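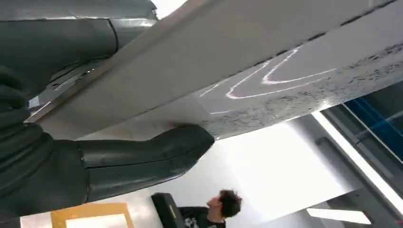 Looping white lines over black and gray speckle, on a sheet at the Russide workshop.

**Speckle sheets go up at Russide Saturday**

Quick one before the weekend listings go out. The Russide workshop on Kettle Street opens its doors Saturday, 10 to 4, for the first showing of the big patterned sheets its drawing group has been turning out since January. Free to get in. Bring cash if you want to buy, the card reader is still broken.

19 people in the group this winter, up from 14 last year. All the work is black and gray spatter with white line drawing over the top, and most of the sheets are left partly plain. That was Karla Solís's idea. She runs the Tuesday night sessions and told us she got tired of seeing people fill every inch of paper becuase they thought they had to.

"Leave some of it alone," she said. "I say it every week. Half of them listen."

Lines are put on in one go, no pencil first. Benedito Cavalcanti, who joined in the fall after retiring from the Brokell plant, has four sheets in the show and says he threw out a lot more than that. He wouldn't say how many. His are the ones by the back windows.

Hanging started Monday night and was still going when we stopped by. No frames. Everything goes up on clips and string, which means the sheets curl a bit at the corners, so please don't touch, and keep the strollers on the left side of the room if you can. There's a ramp at the Starkport Avenue door. The front has two steps.

Prices start at $19. Anything sold stays up until close, pick up between 4 and 5 or call to set another time. Money goes to paper and ink first. Last year's show brought in $568 and the group is hoping to beat it, with a new drying rack on the wish list. The one they want is $690. Old one leans.

Also on Saturday:

- Try-it table from 11 to 2, kids and adults, wear something old
- Coffee and baked stuff from Lacey Whitlock, until its gone
- Short talk on paper by Yasaman Pakzad at 1, upstairs, seats are limited

Parking is the usual problem. The Kettle Street lot is closed for resurfacing through the end of the month, so try Starkport Avenue or the lot behind the old bank. Meters are free on Saturdays.

The group takes new people again next month. Tuesdays, 6:30 to 9, no experience needed, first night free. Sign-up sheet will be by the door on Saturday, or leave a message at the workshop.

— Liam Tunstall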